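Matching an old anamorphic lens to newer spherical glass for a short?

Posted in Lenses & Glass by gaffertape_lou

Hi all, long-time reader, second time posting. I'm shooting a 10-minute short in January, and the director wants the flashback parts to feel wider and a bit smeary, with the rest of it clean. I've got access to an old Retamal 50mm anamorphic through the rental house (Allside), and I own a little set of Grarneck spherical primes that I know pretty well.

My problem is that when I cut test footage together, the Retamal stuff goes really warm and the blacks get milky, and next to the Grarnecks it looks like two different movies. Some of that is what we want! But right now it's too much. The director saw it and said it looked like a mistake.

Do I fix this with filters on the day, or just shoot it and let the colorist sort it out? The whole camera budget is $2,000 and the lens rental already eats a good chunk of it. I'd like to test properly before then but I only get the lens for one more afternoon.

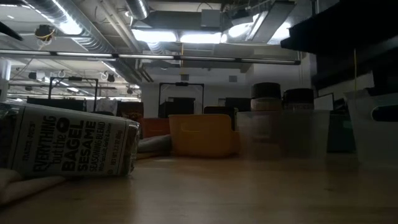 Feditz Camera Club | Lenses & Glass Help Desk

Oh, and I'm lighting most of it with two soft panels and whatever comes through the windows, if that matters. The flashbacks are all in a kitchen at night.

slowpan_dee

It matters a lot! Milky blacks on an old anamorphic are nearly always flare, and a soft panel just outside your shot is the worst thing for it. I'd start there before spending a dime on filters. Get a proper matte box or even a piece of black card, flag the panel off the glass, and shoot the same setup again. I did a music video with a lens from that same family and the contrast came right back once I'd killed the spill (I had spent a whole morning blaming the lens, so don't feel bad).

For the warmth, I'd leave the lens alone and shift the white balance in camera. Shoot a gray card through the Retamal and another one through your Grarneck, same light, same stop, and see how far apart they are. On mine I ended up a few hundred Kelvin cooler and it was close enough that the colorist only had to nudge it. Write the number down and tape it to the lens case.

Also, stop down a little if you can. Wide open those lenses get mushy at the sides, and your director may be reacting to that more than the color.

bolex_or_bust

just fix it in post, that's what its for

mrs_focus_puller

Please don't only fix it in post. You can pull the black level down, sure, but if flare has washed out a face there isn't much left underneath to work with, and it gets noisy fast in a night kitchen.

I agree with Dee on the flagging. The other thing I'd try is meeting in the middle: put a very light diffusion filter on the Grarnecks for the present-day scenes so they aren't quite so crisp. Ask Allside if they'll throw one in with the lens, mine usually does if you ask nicely when you pick up. Then your two looks are still different but they sit next to each other better.

For your one afternoon, shoot the real kitchen if you can get in, with the real lights, and use a person. Charts are fine for color but they won't tell you what the lens does to skin. Do 6 setups, slate every one, and show the director the cut version with both lenses in it.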